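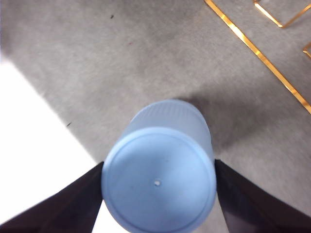 Cup Stacking at Skasbridge: Thabiso Moodley on Collecting Demonstrations

Thabiso Moodley runs data collection for the Kemeys project at Skasbridge. The target for the current round is 3000 episodes of a single task family: picking up, placing and stacking plastic cups. He spoke to us in September, with the set nearly two thirds complete.

The policy is trained by imitation. An operator performs the task, the gripper pose and camera streams are logged together, and each recording is cut into one episode. Moodley says the cutting takes longer than the recording.

"People ask about the model first. Most of my day is start and end points. If an episode begins with two seconds of hovering, the policy learns to hover."

Cups were chosen for their geometry. They taper, they nest, and a ribbed side wall gives the wrist camera something to track at close range. A cup seen from the base end is harder. "You get a disc and very little else. Depth from a plain disc is poor, so we want plenty of those views in the set."

The wrist view is paired with a fixed view of the workspace. Kamol Kamolrat, who wrote the logging software, keeps the two streams aligned to within 4 milliseconds. Anything worse is dropped automatically.

The release is the part that Moodley reviews most closely. He wants the fingers to open, clear the rim and withdraw along the axis of the stack before any sideways travel. 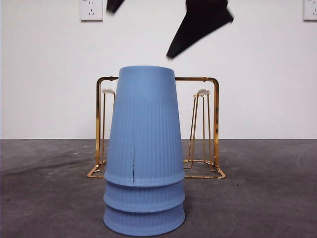 "If you move off early you can drag the top cup with you, and then the example teaches two things at once. We label those separately. We don't delete them."

Failed attempts are kept under their own tag, Milach, and make up 3 percent of the set. Hugo Arroyo trains with and without them. So far the tag helps on regrasping and makes no measurable difference on placement.

Asked about operator variation, Moodley was brief. "Rhydian is fast and Delyth is smooth. The policy copies both, and the average of the two is a bit odd - it rushes in and then slows down over the cup. We now balance the batches by operator."

Quality checks are manual. Delyth Wynne watches a sample from every batch at double speed and returns it if agreement with the operator's own labels falls under 97 percent. Two batches have gone back since the start of the round.

The next round changes the start positions and leaves the task alone. Moodley expects the success rate to drop at first. "It should drop. If it doesn't, we haven't moved things far enough." Lids and handles are scheduled after that, under the name Corker.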